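4. 課題とデータ収集

4.1 授業の枠組み

本研究の舞台は、学部三年次の選択科目「双腕マニピュレーション演習」である。受講者は9名、期間は8週間で、最終週に発表会がある。課題名はTrerumといい、小瓶をトレイに収めるだけの作業である。初回の説明で課題を聞いた受講者の多くは、残りの七週間で何をするのかと尋ねた。第三週以降、この質問は出ていない。

制御ソフトウェアには学内で保守しているHallumを、遠隔操作の記録にはEmutoraを用いた。後者の設定ファイルは歴代の受講者が書き足してきたもので、注釈の半分は互いに矛盾している。本稿ではこれを仕様とみなす。

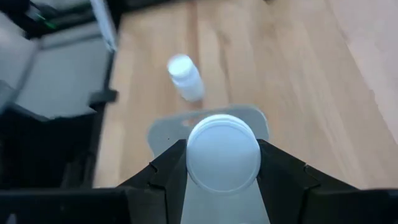 図3 手首カメラの画像

把持位置の選び方は受講者に一任した。事前の指示は「落とさないこと」のみで、これは指示というより願望に近い。操作に慣れるにつれ、瓶の上端をつまむ方法が主流になった。図3のように丸い蓋を左右の指先で挟むと、手首側からは瓶が一枚の白い円板に見え、胴体の傾きを読み取る手がかりがほとんど残らない。方策は、操作者なら別の角度から覗き込んで済ませる判断を、この円板から下すよう求められることになる。

4.2 作業環境

作業台は木の天板を黒いアルミフレームで囲んだもので、左右から一本ずつアームが伸びる。受講者は左腕をHallumの既定名のまま呼び、右腕だけをRyuと呼んだ。命名の経緯は記録に残っておらず、査読者に問われても答えられない。 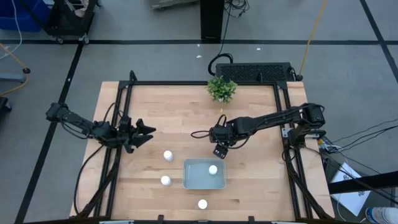

図4 作業台の全景
(写真:双腕マニピュレーション演習 記録班)

試行の初期配置は固定しなかった。図4では小瓶一本がトレイの中に立ち、三本がその周囲に置かれている。受講者には毎回配置を変えるよう求めたが、人間が思いつく「でたらめ」には強い癖があり、初週の配置はほぼ同じ三角形に収束した。第二週からは乱数表を配ったところ、配置は散らばり、苦情が増えた。

一人あたりの収集目標は100試行とした。中断した試行も保存したため、最終的な記録数は2,366件に達した。目標を大きく超えた数字は熱意の表れとして報告したいところだが、内訳を見るかぎり、主な要因はやり直しである。

4.3 失敗の分類

失敗は、把持の失敗、搬送中の落下、縁への接触、誤った瓶の選択に分けた。最も意見が割れたのは縁への接触である。操作者の自己申告と、後から映像を見た別の受講者の判定が食い違い、申告はおおむね操作者に優しかった。
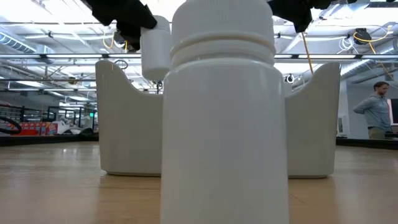

図5 固定カメラの画像
最終更新:2022年8月23日

判定には低い位置からの固定視点を併用した。図5では小瓶の下端が容器の左壁の縁のすぐ上にあり、両者の隙間を横から確かめられる。ただし手前の大きな瓶が容器の中央を隠すため、この視点だけでは内側の様子まで判定できない。視点を一つ増やすと見えない場所も一つ増える、というのが受講者の報告書に最も多く現れた感想である。

判定者二名の意見が一致しない試行は「保留」とし、学習には用いなかった。保留の札は当初、例外のために用意したものだったが、2月の再判定では最も使い込まれた分類になっていた。次節では、この札を除いたデータで学習した方策の結果を述べる。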